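Wanted: two or three people to help finish a self-driving project in a shared garage

Posted 12 Feb 2025 by Hậu Mai

Hi all! I'm looking for a couple of people to join a home-brew automation build that has gotten too big for the three of us. We work out of the back half of the Gemholm shared workshop (the half with the good heater), and the project is called Pretau. It's software that watches the road from inside an ordinary car and works out what a self-driving car ought to do next. It does not steer and it does not brake. A person drives the whole time, and Pretau sits there and has opinions, which we then check at the bench.

So far it's me on software, Thảo Triệu on electronics and mounts, and Ngọc Vũ, who does most of the driving and all of the soldering I'm not trusted with. We've got 2880 short clips on the drive and I'd say we've looked at them properly about as often as we've cleaned the bench. That's where you come in.

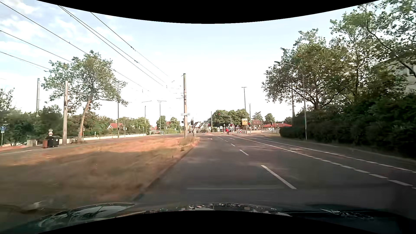
The first opening is for a labeler, and I'd love someone patient who gets a kick out of small stuff. You'd sit with me on clips and mark what matters for the next few seconds of driving. Lights are the big one, and Pretau still isn't good with them. At a junction like this one you've got several signals showing red, a couple more dark ones standing around on both sides, and the overhead one hanging on a mast arm out over the lane, and the software has to decide which of those is talking to our car. Then it has to keep track of the cyclist in the red top up by the mast, who is tiny at that distance. I want every one of those boxed by a person who cares! You don't need to know any code. If you can use a mouse and you don't mind arguing about whether something is a yield sign, you're qualified.

It comes to one evening a week, two if you're having fun. I've written a labeling guide but it's a mess and I'd be grateful if you rewrote it.

Second opening: somebody who can write Python and isn't scared of old code (mine, sorry). The drivable-area part needs a rebuild before October, when we'd like to show the thing running live at the Ninutthorpe open house. Right now it does fine on big roads with paint on them and goes to pieces on side streets. 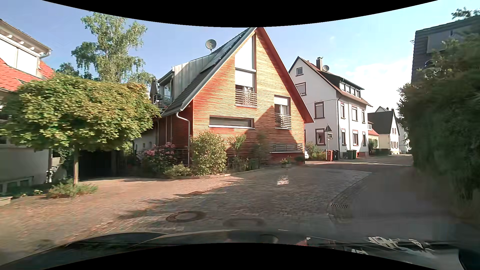 I'm looking for someone who'll think about where the road stops when there are no lines to help. My first version leaned on lane paint and color, so you can imagine what it makes of reddish-brown blocks in the sun turning into gray cobbles in the shade, with leaf shadows and manhole covers on top. It called the color change a curb. Thảo thinks we should throw the whole module out and I'm starting to agree with her, so you'd have a pretty free hand. The file is 1460 lines and I won't be hurt if you delete most of it.

Third, and this one's a maybe: a person with a 3D printer and some patience for brackets. Our windshield mount is on version six and it still buzzes on rough pavement. Hòa Đồng lent us his printer over the winter but he needs it back.

Now the money part. There isn't any, or hardly any. We split parts three ways and new people don't chip in until they've been around a couple of months. I'll cover your workshop membership for the first season, and there's soup on build nights. You'd get your name on everything we put out, and the code is open, so you can take it home and do what you like with it.

A few practical things. The workshop is up one flight of stairs with no elevator, but labeling can be done from home if that's easier. You don't need a car or a license. Please be 18 or over, that's a Gemholm rule. And nobody tinkers with the laptop while the car is moving, me included.

If any of this sounds like you, leave a note in box 193 by the workshop door or catch me at the bench on a build night. Tell me which opening you're after and one thing you've made or fixed, it can be a birdhouse. Quang Triệu is keeping the list while I'm away next week, so he may be the one who gets back to you.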